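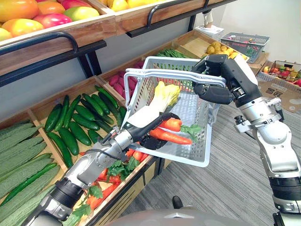 Reading time: 2 minutes

I've been looking after the two-armed robot at our pretend greengrocer's for a while now, and people keep asking what I do to keep the hands going. Not much, is the answer, but I do it often!

Start with the fingers. I wipe mine every morning with a barely damp cloth (warm water, one drop of washing-up liquid, wring it out until you think it's dry and then wring it again). Go round the tips and down into the hollows with a cotton bud. Fluff off the carpet gets everywhere, and so does whatever comes off the vegetables -- a greasy finger will drop a carrot long before the software gives you any sort of warning. 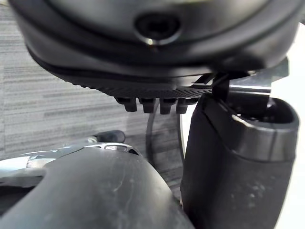 Cables next. With the power off and the stop button in, move each wrist slowly by hand to both ends of its travel and watch the cable while you do it. You want a lazy loop, never a tight one. I used to tie mine down hard with zip ties and lost a whole afternoon to a broken wire, so now it's soft hook-and-loop tape, put on with the wrist bent as far as it'll go.

Then nuts and bolts. The Hirnen hands I look after shake themselves loose if you let them, and I go round with the little spanner every 72 hours of running. Snug, then stop. A dot of paint pen across the nut and the plastic beside it shows you at a glance if anything has crept.

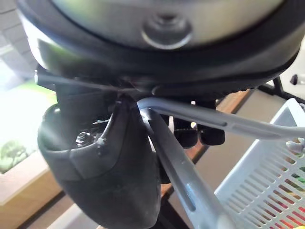 Nut and bolt in the finger, white basket behind.

I write the hours in a school exercise book. Our left hand went 1,008 before it wanted new pads, the right only 486, and I put that down to the right doing most of the handle work. Swap pads in pairs, by the way, or the grip goes lopsided and you'll be chasing it all week.

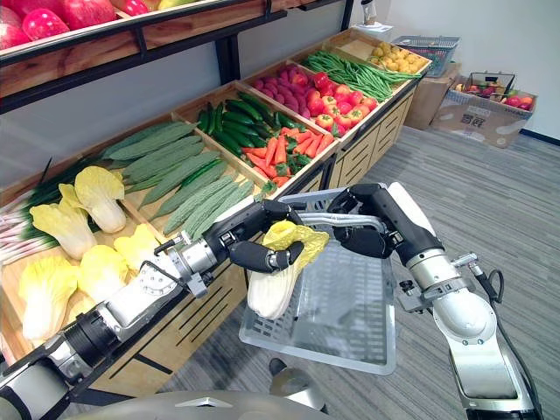
Grip settings are where I see most people go wrong. They set one squeeze for everything and wonder why the soft stuff gets mangled. I keep a separate setting for each shape and test it with both arms up, as they'd be on the job: one hand on the metal handle of the clear tray, the other holding a napa cabbage over it. Hold for a slow count of ten. If the tray dips, I look at the wrist bolts before I touch any numbers.

Last thing at night I park the arms low, power down and throw an old cotton sheet over the lot. Wash the sheet now and then, too -- mine was filthy by August.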